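Ticket: calefacción planta cuarta, edificio Lekside
Abierto: 15/07/2023
Solicitante: Zarmeena Niazi
Asignado a: Theerawat Thaweesak
Sistema: regulación por zonas Kandow, válvulas Trerker
Estado: resuelto, pendiente de una tarea de seguimiento

## Síntoma comunicado

La sala 463 pasa de la consigna de forma sostenida y la sala 479 no la alcanza. La consigna es la misma en ambas. Si la usuaria baja la consigna de la 463, la temperatura de esa sala no cambia de manera apreciable. La pantalla del regulador central muestra las dos zonas dentro de margen y sin alarmas.

El mismo comportamiento se notificó por correo en marzo y se cerró con un reinicio del regulador. No se abrió ticket entonces, así que no hay registro de qué se comprobó.

## Contexto de la instalación

El edificio es de 1958 y conserva la distribución bitubo original en las plantas altas. Cada sala tiene un ramal con válvula motorizada Trerker, actuador de 24 V y sonda mural. Las sondas van a un bus de dos hilos con topología en línea — no en estrella, aunque el plano de la planta la dibuja así. El regulador Kandow asigna a cada sonda una dirección y a cada dirección una zona.

La 463 da al patio y la 479 a la calle. La carga térmica de la segunda es mayor por la superficie acristalada. Esto explica una diferencia en el tiempo de subida, pero no una desviación permanente en régimen.

La caldera se mantiene en servicio en julio por las pruebas de puesta a punto del circuito. El resto de zonas de la planta está en reposo.

## Registro de actuaciones

**1. Lectura de históricos.** Exporto las curvas de las dos zonas desde el regulador. La temperatura registrada en «zona 463» sube con retraso respecto a la apertura de su válvula. La de «zona 479» sube aunque su válvula esté cerrada. Lo anoto como indicio y no toco nada.

**2. Contraste con termómetro patrón.** Kanokwan Thammasiri coloca el patrón junto a la sonda mural de la 463 durante una hora, con puerta cerrada. El patrón marca 26,2 °C. El regulador indica 21,4 °C para esa zona. Repetimos en la 479: patrón 21,3 °C, regulador 26,0 °C.

**3. Hipótesis A: sonda descalibrada.** Descartada. Dos sondas con error de signo contrario y magnitud casi idéntica no es un fallo habitual. Mido la resistencia de las dos en bornes, con el bus desconectado, y ambas caen dentro de la tabla del fabricante para la temperatura real de su sala.

**4. Hipótesis B: válvula agarrotada en la 463.** Fuerzo cierre manual desde el regulador. El vástago recorre la carrera completa y el ramal se enfría. Fuerzo apertura y el ramal vuelve a calentar. Descartada. Misma prueba en la 479 con el mismo resultado.

**5. Hipótesis C: direcciones cruzadas.** Desconecto la sonda de la 463. El regulador da «sonda ausente» en la zona 479. Reconecto, desconecto la de la 479 y la alarma aparece en la zona 463. Confirmada.

**6. Origen del cruce.** Boonmee Suwannarat localiza el parte de la empresa Ghasemi correspondiente a la sustitución de sondas. El parte recoge el cambio de las dos unidades y la reasignación de direcciones con la herramienta portátil. No consta prueba de desconexión por zona. Las etiquetas interiores de las sondas coinciden con el plano; las direcciones grabadas, no.

**7. Por qué no saltaba ninguna alarma.** El lazo de la 463 regulaba con la temperatura de la 479. Al estar fría la 479, la válvula de la 463 permanecía abierta. El lazo de la 479 veía una sala caliente y mantenía su válvula cerrada. La 479 recibía algo de calor por el pasillo y por las tuberías de paso, lo suficiente para que la lectura quedara por encima del umbral de alarma por baja. El umbral de alta está en 28 °C y no se llegó a él.

Comentario de Ladi Sani sobre este punto: el reinicio de marzo pudo dar impresión de mejora. Tras un reinicio, el regulador cierra todas las válvulas y rearranca con rampa lenta. Durante ese tiempo las dos salas se acercan.

## Corrección aplicada

Hay dos formas de corregirlo: regrabar las direcciones en las sondas o cambiar la tabla de zonas en el regulador. Se opta por regrabar. Cambiar la tabla dejaría las sondas en contradicción con las etiquetas y con el plano, y el siguiente técnico volvería a cruzarlas.

Secuencia seguida:

1. Copia de seguridad de la configuración del regulador.
2. Ambas zonas en modo manual, válvulas cerradas.
3. Desconexión de la sonda de la 479 del bus.
4. Grabación de una dirección provisional libre en la sonda de la 463. Con las dos sondas conectadas y la misma dirección, el bus entra en colisión y caen también las demás zonas de la línea.
5. Reconexión de la sonda de la 479 y grabación de su dirección definitiva.
6. Grabación de la dirección definitiva en la sonda de la 463.
7. Búsqueda de dispositivos desde el regulador. Aparecen los 11 esperados, sin duplicados.
8. Prueba de desconexión por zona, una sonda cada vez. La alarma sale en la zona que corresponde.
9. Vuelta a modo automático.

En el paso 6 la herramienta portátil devolvió «error de escritura» al primer intento. Se repitió con el cable corto y la grabación se completó. El cable largo queda retirado hasta que se revise el conector.

## Verificación

| Comprobación | Sala 463 | Sala 479 |
|---|---|---|
| Consigna | 22,0 °C | 22,0 °C |
| Lectura del regulador | 22,3 °C | 21,8 °C |
| Termómetro patrón | 22,2 °C | 21,9 °C |
| Respuesta de la válvula a cambio de consigna | Correcta | Correcta |
| Alarma por desconexión en zona propia | Sí | Sí |

Lecturas tomadas con el sistema estabilizado y las puertas cerradas. La 479 tardó bastante más en llegar, como era de esperar por la fachada. Zarmeena Niazi confirma que la consigna de la 463 responde y da su conformidad al cierre.

## Adjuntos

Exportación de históricos (CSV), copia de la configuración anterior y posterior, parte de Ghasemi escaneado y dos fotografías.
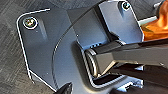
Placa gris, tornillo de cabeza dorada en su avellanado.

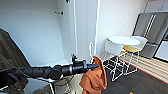 ## Tareas pendientes

- Actualizar el plano de la planta: el bus se representa en estrella y está tendido en línea. Responsable: Boonmee Suwannarat.
- Revisar el conector del cable largo de la herramienta portátil. Responsable: Theerawat Thaweesak.
- Pedir a Ghasemi que incluya la prueba de desconexión por zona en sus partes de sustitución de sondas.
- Valorar una alarma por incoherencia: válvula abierta de forma continuada sin variación de la temperatura de zona. El regulador Kandow admite reglas compuestas, pero la licencia instalada no las tiene activadas. Ladi Sani consulta el coste.

## Notas de cierre

Queda sin explicar un salto de 0,6 °C en el histórico de la 479, anterior a la intervención y de pocos minutos de duración. No se ha reproducido. Si vuelve a aparecer, abrir ticket nuevo y enlazarlo con este, sin reiniciar el regulador antes de exportar las curvas — el reinicio borra el búfer de alta resolución y solo quedan las medias horarias.

La copia de la configuración anterior se conserva en la carpeta de la planta con el sufijo «previa». No restaurarla: contiene las direcciones cruzadas en la tabla de diagnóstico.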